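Biltside schools update, August 2021

Quick one this month, lots going on before the doors open.

Enrollment at Biltside is 814, up from 581 before the Noldale building closed. So yes, the bus routes changed. Again. New list is at the front office and went home in the registration packet. If your stop isn't on it call Nuria Tekleab in transportation, don't email, the inbox is full.

Supply money: the board approved $400 per classroom. Teachers asked for 500. Abenezer Yilma spoke for the teachers and says they'll bring it back at the winter budget talks. Receipts go in by the end of the first grading period, no exceptions this year.

Lunch forms. Please fill one out even if you dont think you qualify, the building's funding is tied to the returns.

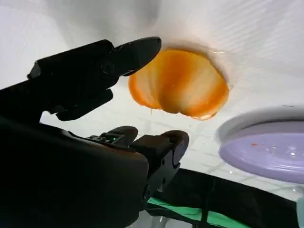
Grades move to Lencho, the old parent logins are dead. Your new code is on the schedule letter. Lost the letter? Front office, bring ID.

Middle school band still needs a room, Zemumard Hall is a maybe. More on that when we hear somthing.

Board meets at 6:30 in the library. Sign up by noon to speak, three minutes each.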